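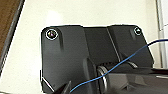 Allik G2 gripper with wrist camera bracket fitted, seen from the camera position. Blue cable in its service loop.

Allik G2 Gripper Kit
For home-built and shared-workshop arms
Designed by Amedeo De Luca and Loredana Pace, Branano workshop
Page revised April 19, 2026

Overview

The Allik G2 is a two-finger electric gripper for small arms assembled from kits or printed parts. It mounts on the Ferraro wrist flange without an adapter. Other flanges need the blank adapter plate, which you drill yourself. The body ships in matte dark gray only.

The G2 replaces the G1. Fingers from the G1 do not fit. The G1 camera bracket fits if the two lower holes are opened up by hand, but the view will sit too high to see the fingertips when closed.

Specifications

Stroke, fully open: 70 mm
Mass, without cable or camera: 134 g
Bus: half-duplex serial, one cable
Servo update limit: 1000 Hz
Recommended inspection interval: 3000 cycles
Power supply: not included

In the kit

Gripper body, assembled
Finger pair, standard tip
Wrist camera bracket
Blue bus cable
Housing screws and spares
Hex key

The camera is sold separately. Any board camera that fits the bracket slot will work, provided the lens clears the body when the wrist is at full tilt.

Fitting

Turn off the arm supply before connecting the bus cable. Seat the body on the flange and start all the screws by hand before tightening any of them. Tighten in a cross pattern. The housing screws are set at the factory and do not need to be touched for mounting.

Route the cable across the front of the body and leave slack near the pivot. A cable pulled straight will lift out of its connector at full wrist rotation. Too much slack catches on the finger plate. Run the wrist slowly through its whole range with the fingers open, then again with them closed, and watch the loop both times. Tape it temporarily until the length is right. Use a tie only after that, and do not tie it to the moving finger.

If the gripper is used near a wall or a cabinet, set the wrist limits in software before the first powered move.

Calibration

Run the homing routine with nothing between the fingers. The gripper closes at low current, stores the zero point, then opens to full stroke. Repeat after any change of fingers. If homing stops early, check the pivot teeth for swarf or print debris and brush them out dry. Do not oil the teeth.

Camera exposure should be locked once the bench lighting is settled. The bright screw rims can pull auto exposure down. Black marker on the rims helps and can be removed with alcohol.

Known issues

Bodies from the March batch may have a tight fit at the cable connector. Press the connector home with a flat tool, not by the wires.

The Urkville controller board reports finger position inverted. Set the sign flag in the configuration file. Dario Marchetti maintains the corrected file, and it is linked from the downloads page.

Spares

Finger pair, bracket, cable and pivot set are stocked separately. Housing halves are made to order. For workshop quantities, write to Vittoria Lo Presti through the contact form and state which flange you are using.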